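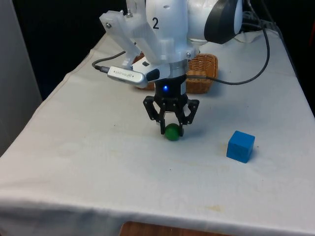

Two Grippers, One Ball: An Interview on Bench Testing at Stoltano

The manipulation bench at Stoltano has one arm, a cloth-covered table and a short list of objects. Since October it has been used to compare a gripper from Mirmont with one from Nulleo, both mounted on the same wrist and driven by the same controller. We spoke to the engineer who runs the trials.

The protocol is plain. "Each gripper gets 100 attempts per object at a fixed closing speed. We log finger position, motor current and the time from the close command to stable contact. A grasp counts if the object stays put through the lift and a short hold."

The ball is the object that separates the two. "A cube forgives you. If the fingers come in off center, they push it square and you still get two flat contacts. A ball rolls away from the first finger that reaches it, so any lateral error in the approach shows up in the log right away."

Most of that error came from the camera mount. The first bracket flexed when the cable pulled on it, and calibration drifted over a long run. A stiffer printed part replaced it.

"With the old bracket we had 239 usable trials out of 551," the engineer said. "I threw out the rest and started over."

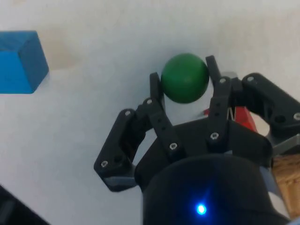
The wrist view has its own limits. Close to contact, the fingertips and linkages hide part of whatever lies behind them, and the pose estimate gets worse just when it is needed. The current controller freezes the estimate during final descent and relies on motor current from then on.

Asked which gripper is ahead, the engineer declined to pick. "Mirmont closes faster. Nulleo repeats better at low force. I still have to run both with worn fingertip pads, and the pads are on order."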